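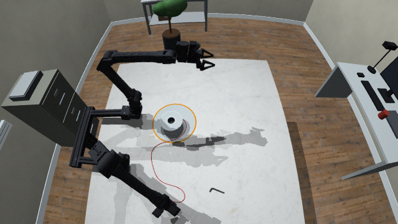 Chapter 4
Brass Bands and the Towns That Kept Them

4.1 Where the bands came from

Most of the music in the first three chapters was written down by a composer and then played by people paid to play it. The brass band grew up differently. Its players worked in mills, quarries and pits during the day and rehearsed in the evening, often in a room above a public house or at the back of a chapel. Few of them had been taught to read music as children. They learned it in the band, from the player in the next chair.

Two changes made this possible. The first was the valve. Before valves, a brass instrument could sound only the notes of one harmonic series, unless it had a slide, like the trombone, or keys, like the ophicleide. With three valves a player could reach every note of the chromatic scale, using the same fingering on almost every instrument in the band. A cornet player who was needed on the tenor horn could change over in a few weeks. The second change was price. As instruments came to be made in larger numbers, a band could buy a set on credit and pay for it out of concert takings and weekly subscriptions.

We shall follow one band through this chapter. The Eltley Band was formed by workers at a rope works and is typical of many others. Its first account book lists 29 subscribers and a debt to an instrument dealer that took eleven years to clear. The music library, which has been kept almost whole, holds 1451 sets of parts. Marches and hymn tunes make up the greater share. The rest are opera selections, dances, solos with band accompaniment and a small number of test pieces.

4.2 How the band is laid out

The cornets carry the melody for much of the time. They are divided into solo, repiano, second and third parts, with one soprano cornet in E flat above them. The flugelhorn sits between the cornets and the tenor horns and is often given slow solos. Baritones and euphoniums fill the tenor range. Trombones are the only brass instruments in the band without valves, and the basses, in E flat and B flat, stand at the bottom.

All the parts except the bass trombone are written in the treble clef, and so the euphonium player reads a note that sounds a ninth lower than written. This looks odd to a pianist. It follows from the point made above about fingering: a player moving from one instrument to another does not have to learn a new clef. Section 4.5 deals with transposition in full, and the exercises there should be done with an instrument to hand if possible.

4.3 The band abroad

Wind and brass playing in German-speaking towns took another course. In the Sauerland, marching bands were tied to the yearly shooting festivals, and many mixed woodwind with brass. The part books of the Wemitz town band, which we shall look at in section 4.6, call for clarinets and flugelhorns on the same line. The sound is softer than that of an English band and the beat is marked more heavily by the basses.

4.4 Listening

Before going on, listen to the march "Clidine" from the Eltley library. It lasts a little under four minutes. The opening strain is played by the full band. At bar 70 the key moves to the subdominant for the trio, and the melody passes to the euphonium. Follow the bass line from there as far as bar 77, where the cornets come back in. Play the passage two or three times. Write down which instruments you hear at each change, and keep your notes for use with the score at the end of the chapter.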